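Clanda Materials Recovery Center – Frequently Asked Questions

General

Who can use the center?
Anyone living in the Clanda service area, which covers the town of Clanda, the Salinas Road district and the unincorporated parcels east of the canal. Bring a utility bill or a driver's license showing an address in the area. Businesses need an account (see Commercial loads).

When is the center open?
The gate opens at 7:30 a.m. and closes at 4 p.m. The scale shuts down at 3:40 p.m., so loads that have to be weighed should arrive before then. From November through February the gate closes at 3 p.m.

Is there a charge?
Household recyclables are free. Tires, mattresses and appliances containing refrigerant are charged per item at the rates posted at the scale house. Payment is by card or check.

Metals and beverage containers

Do I need to rinse cans?
Empty them completely. A quick rinse is enough. Labels and paint can stay on, as both burn off in the furnace. Cans containing liquid are rejected at the sort line because the liquid adds to the recorded weight and soaks the paper on the adjacent belt.

Should I crush cans?
No, not if they go in the curbside cart. The sort line separates containers from paper partly by shape, and a flattened can tends to travel with the paper. Cans brought to the buyback window may be crushed or whole. They are paid by weight either way, except for loads of 50 or fewer, which may be paid by count if you ask before they are tipped.

Should the pull tab be removed?
Leave it attached. The tab is the same general class of metal as the rest of the can, and loose tabs fall through the screens and end up in the glass fines. 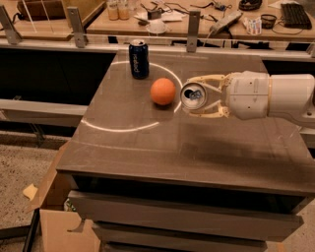 How do I tell aluminum from steel?
Use a magnet. Steel food cans are magnetic and aluminum is not. You do not have to separate them for the curbside cart. At the buyback window they must be in separate bags, and a mixed bag is paid at the steel rate.

Are aerosol cans accepted?
Only if fully discharged. Remove the plastic cap and put it in the trash. Do not puncture the can. Partly full aerosols go to the hazardous waste counter, along with camp stove cylinders.

What about foil and trays?
Clean foil is accepted if balled to at least the size of a fist. Smaller pieces are lost in the screens. Foil laminated to paper or plastic – chip bags, coffee pouches, some yogurt lids – is trash.

Why did my buyback rate change since September?
Rates follow the price the center receives for baled metal and are reset on the first working day of each month. The current rate is posted at the window. We do not hold a previous month's rate for loads collected earlier.

Plastics

Which plastics go in the cart?
Bottles, jugs and tubs marked 1, 2 or 5. Replace the caps on bottles. Clamshell packaging is not accepted even when marked 1, as it melts at a different temperature from bottle stock and our buyer refuses it.

Can I bag my recyclables?
Not in the curbside cart. Bags wrap around the screen shafts and have to be cut out by hand with the line stopped. Last year the line was down for 91 hours for this reason alone.

Is foam packaging accepted?
No. Shape-molded foam blocks are trash. Loose fill can be dropped at the reuse shed if it is clean and tied in a bag.

Glass

Where does glass go?
In the bunkers at the center or at the Salinas Road drop site. It is not collected curbside. There are two bunkers, one for clear glass and one for all other colors. Window glass, mirrors, ovenware and drinking glasses are not accepted in either one.

Commercial loads

How do I open an account?
Complete the hauler form at the scale house and provide proof of insurance. Approval takes two working days. Accounts are invoiced monthly through Vistano, our billing contractor. Billing questions should go to them first and include the ticket number.

How are loads weighed?
Vehicles are weighed in and weighed out. The difference is the net weight printed on the ticket. Stored tare weights are available for registered trucks and must be renewed every year. A truck modified after its tare was recorded has to be weighed again – this includes the addition of side racks or a toolbox.

What happens if a load is contaminated?
Loads over the contamination limit are charged at the disposal rate for the full net weight. The inspector photographs the load before it is moved. To dispute a charge, contact Hermenegildo Ponce in the scale office within ten working days. Of 1,031 commercial loads received last year, about 40 were downgraded.

Other questions

Can I get a larger cart?
Yes. Carts come in 64 and 96 gallon sizes. Request an exchange through the Flirkum app or by phone. Have the old cart empty and at the curb on the exchange date.

Do you give tours?
Groups of up to 20 can be taken along the viewing walkway. Closed shoes are required. Children must be at least eight years old. Write to Crescencio Lozano at the front office with a preferred month and the group size.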